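Habiter moins grand sans vivre à l'étroit : entretien avec Sándor Somogyi

Après onze années consacrées à la réhabilitation de logements anciens, l'architecte Sándor Somogyi a pris la direction de l'atelier Habitat de la fondation Ganden. L'institution lui a confié une étude sur l'usage réel des petites surfaces, dont la première partie a été remise au conseil scientifique en novembre. L'enquête porte sur 1178 ménages locataires et s'appuie sur 102 visites à domicile. Il a reçu la rédaction du bulletin dans les locaux de l'atelier, rue des Tanneurs.

L'origine de la démarche est administrative. La fondation, propriétaire de plusieurs immeubles, devait fixer un programme de travaux pour les résidences Drudton et Rillel, livrées à vingt ans d'intervalle et dont les plans diffèrent sensiblement. « On nous demandait s'il fallait agrandir les séjours en supprimant des cloisons, rappelle Sándor Somogyi. Avant de répondre, j'ai souhaité savoir ce que les habitants faisaient de leurs séjours. Nous disposions de plans, de relevés, de factures d'entretien. Sur l'usage, nous n'avions presque rien. »

Les visites ont été conduites par deux enquêtrices formées à l'entretien semi-directif. Chacune durait près d'une demi-journée et comportait un relevé du mobilier, une conversation avec les occupants et un second passage, le soir, lorsque le ménage l'acceptait. Ce second passage s'est révélé le plus instructif. « Le matin, un logement est rangé pour recevoir. Le soir, les cartables sont posés, le linge sèche, quelqu'un téléphone dans le couloir. Une pièce que l'on avait notée comme séjour devient une chambre à vingt-deux heures. »

L'étude met d'abord en évidence un décalage entre la surface déclarée et la surface disponible. Dans les deux-pièces de Drudton, les dégagements, les débattements de porte et les radiateurs mal placés immobilisent une part importante du sol. Les habitants composent avec ces contraintes depuis si longtemps qu'ils ne les mentionnent plus. Une locataire a déposé la porte de sa cuisine dès son emménagement et la conserve depuis à la cave – elle s'est inquiétée, devant l'enquêtrice, d'avoir à la remonter.

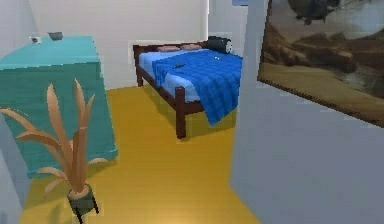
Interrogé sur la place du rangement, Sándor Somogyi observe que la question est presque toujours posée en volume, alors que les occupants raisonnent en hauteur et en accès. Un placard profond, placé au-dessus d'une porte, compte dans les tableaux du bailleur et ne sert qu'une fois l'an. Le meuble posé au sol demeure, de loin, la solution que les ménages choisissent lorsqu'ils achètent eux-mêmes. « Prenez un grand meuble turquoise contre le mur de gauche, avec un petit bol gris vers le fond du plateau et une plante sur son support, devant. Le volume est considérable et il tient la pièce à lui seul. Un maître d'ouvrage y verra de la place perdue. Les habitants que nous avons rencontrés y verraient un meuble que l'on a choisi, que l'on emporte en partant et dont le dessus reste à garnir. » Le rapport recommande en conséquence de laisser au moins un pan de mur libre de toute prise, de tout radiateur et de toute ouverture dans chaque séjour, mesure sans incidence notable sur le coût des travaux lorsqu'elle est prévue dès le plan d'exécution.

La même prudence vaut pour les cloisons. L'ouverture de la cuisine sur le séjour, proposée à titre d'essai dans 37 logements de Rillel, a reçu un accueil partagé. Les ménages sans enfant s'en félicitent en majorité. Les familles évoquent le bruit, les odeurs et surtout la perte d'une pièce où s'isoler. « Nous avions raisonné en lumière, et la lumière est bien là. Mais une porte fermée est aussi un équipement. Plusieurs parents nous ont expliqué qu'ils terminaient leur journée de travail dans la cuisine, sur un coin de table, une fois les enfants couchés. Nous leur avions retiré leur bureau. »

Sándor Somogyi préconise désormais des cloisons coulissantes, dont un modèle est à l'essai dans l'immeuble Phùng, le plus récent du parc. Le procédé n'a rien de nouveau et l'architecte en convient volontiers. Sa difficulté tient à l'entretien : les rails encrassés, les galets usés et les panneaux voilés figurent parmi les premiers motifs de réclamation. Le marché de maintenance a donc été rédigé avant celui de la fourniture, ordre inhabituel qui a suscité quelques échanges avec le service des achats. « On m'a fait remarquer que je demandais l'entretien d'une chose qui n'existait pas encore. C'était exact. J'ai maintenu la demande. »

Reste la question des normes. Le rapport ne réclame aucune surface minimale supplémentaire, ce qui a surpris plusieurs membres du conseil. L'architecte s'en explique avec netteté. Selon lui, deux mètres carrés ajoutés au couloir d'entrée satisfont le règlement et ne changent rien au quotidien, tandis qu'une fenêtre déplacée peut libérer l'emplacement d'un lit. Il plaide pour que les plans soumis à la fondation soient systématiquement meublés, non avec les canapés réduits que l'on trouve dans les brochures commerciales, mais avec les dimensions relevées lors des visites. Une bibliothèque de ces relevés est en cours de constitution. Elle sera mise à la disposition des maîtres d'œuvre sous une forme anonyme, les ménages ayant donné leur accord par écrit.

La seconde partie de l'étude traitera des caves, des paliers et des locaux communs, souvent fermés à la suite de dégradations et rarement rouverts. Les enquêtrices y ont relevé des usages que le règlement intérieur interdit et que les voisins tolèrent : une poussette au rez-de-chaussée, deux vélos sous l'escalier, un étendoir déplié les jours de pluie. Sándor Somogyi n'entend pas les signaler au gestionnaire. « Ces objets sont dehors faute de place dedans. Avant de rappeler la règle, je voudrais que l'on mesure ce qu'elle coûte à ceux qui l'appliquent. »

Le rapport complet peut être consulté au centre de documentation de la fondation Ganden, sur demande écrite adressée à l'atelier Habitat.

Propos recueillis le 8 avril 2023.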